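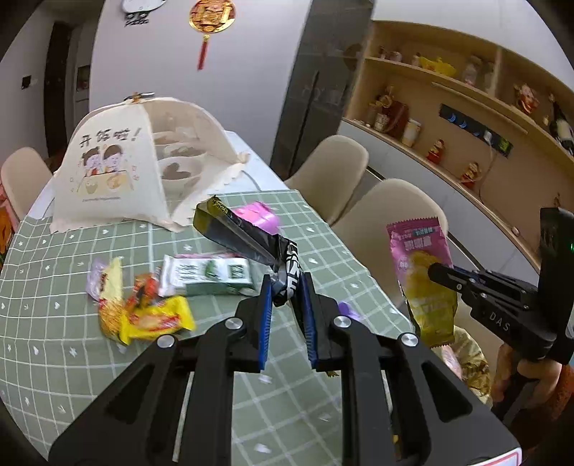

PLESANCE, May 15, 2022 — Individually wrapped snacks will be on sale by the piece at the Ninodance hall starting next weekend, organizers of the Tokunitz snack swap said Sunday.

The swap began in October as a table where families traded packets they had bought on trips or received in the mail. Visitors brought 47 kinds of snacks to the first one. At the spring swap the total reached 3,102 packets, and almost 200 people came through the doors.

Small packets in bright wrappers — pink, yellow, red and orange among them — have been the usual sight on the tablecloths. Anything sealed and within its date is accepted. Homemade food is not.

Under the new setup, visitors who have nothing to trade can buy up to three packets each. Money from the sales will pay for the hall and for new table covers. Trading will go on as before at the tables nearest the entrance.

Âu, the tea shop next door, will stay open late on swap days and will take in donated packets during the week. Wrappers must be unopened, and any label in another language should have the main allergens written on a slip of paper.

Doors open at 10 a.m. Admission is free.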